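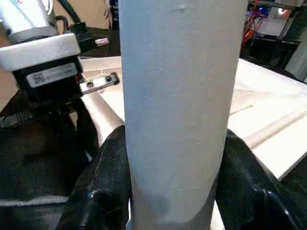
有位读者来信问，家里那些筒子到底该留还是该扔，留了八年，搬了两次家，里面装的什么早就忘了，可一拿到垃圾桶边上手就缩回来。信写得很长，落款处没有名字，只画了一个圈。编辑部传阅了一遍，没有人笑，大家各自想起了自家门背后。

筒子是一种很会占便宜的东西。它细，所以你觉得它不占地方；它高，所以书架、抽屉、箱子一概容不下它，最后只能站在墙角，像一位没人请也不肯走的客人。海报、毕业证书、买错尺寸的墙纸、别人送的山水复制品，统统卷起来往里一塞，盖子一扣，这件事就算办完了。多年以后你抽出来想看一眼，画已经习惯了卷着，四个角要用四只碗压住，一松手，啪，又缩回去了。

我为写这篇稿子，四月里花了一个星期四的下午，跑到城北的Texier。这是一家只卖收纳用品的店，两层楼，楼梯口写着“让每件东西都有家”。东西有没有家我不清楚，我家的房贷倒是每月都提醒我家有多贵。店里专门辟了一面墙放筒：能背的，能伸缩的，带湿度计的。湿度计那款卖1586元，店员说是给收藏级作品用的。我问她，要是里面装的是孩子三年级画的恐龙呢。她想了想，说恐龙也怕潮。

我最后买了最便宜的一种，39元，灰扑扑的，什么功能也没有。牌子叫Brutis，名字听着像要跟人打架，脾气倒很好，立在哪儿都不吭声。用了几天，筒身蹭了一道黑印子，拿湿布擦，印子变大了。我就不擦了。

懂行的人对筒有讲究。口径要大，小口径把纸卷得太紧，日后摊不平；画面朝外卷，颜料层不容易起皱，当然也有人坚持朝里，两派在网上吵了好些年，至今没有结果；纸和筒之间要垫一层无酸纸，这种纸比普通纸贵，摸起来完全一样。筒最好平放。这一条我读了两遍，然后抬头看了看墙角，它们全都站着。

平放当然好，问题是平放在哪里。床底下已经有行李箱和一台只用过一回的足浴盆，柜顶上是被子。Wukier出过一种吊在天花板下面的横架，专门放长条物件，广告里的屋子层高大概够打羽毛球。我在客厅试装了一副，从此家里个子最高的人进门都要低头，显得对我格外尊重。一个星期后拆掉，天花板上留下四个眼，我又去买了补墙膏。补墙膏的挤法和牙膏一样，效果也差不多。

要说真正不怕麻烦的，还得是Gastcombe。这是一间旧图纸库改的小展厅，门票不要钱，门很难找。里面存着将近1000只筒，一排排躺在木格子里，每只头上贴一张手写标签。我去的时候是下午三点，厅里很安静，只有抽湿机嗡嗡响。有些标签的墨水已经淡得认不出来了，筒却还好好的。我站在那里，忽然理解了那位来信的读者：里面是什么不要紧，要紧的是你一直以为自己记得。

回家以后我决定办一件正经事，把墙角的筒全部打开。第一只里是一张世界地图，上面有几个国家如今已经换了名字。第二只里是另一只筒。第三只的盖子死活拔不下来，我用膝盖夹着拧，用热毛巾焐，最后换了把黄油刀去撬，刀弯了。摇一摇，里面有东西，沙沙的，听着像纸，也可能是一封很长的信，也可能是超市的促销挂历。

第四只装着一幅字，当年花钱裱过，写的是“宁静致远”。裱它的时候我们正在为挂哪面墙吵架，吵到后来就没有挂。我把它摊在地板上，四角压上碗，看了一会儿，觉得字还不错，然后照原样卷了回去。朝外卷的。

给那位画圈的读者回信时，我本来想劝他痛快些，扔。写到一半又改了，只建议他先在筒身上贴张标签，哪怕就写“不知道”三个字，下次搬家的时候至少能省下打开看的工夫。标签要贴在筒头，贴在筒身上转个方向就找不着了。撬盖子别用黄油刀。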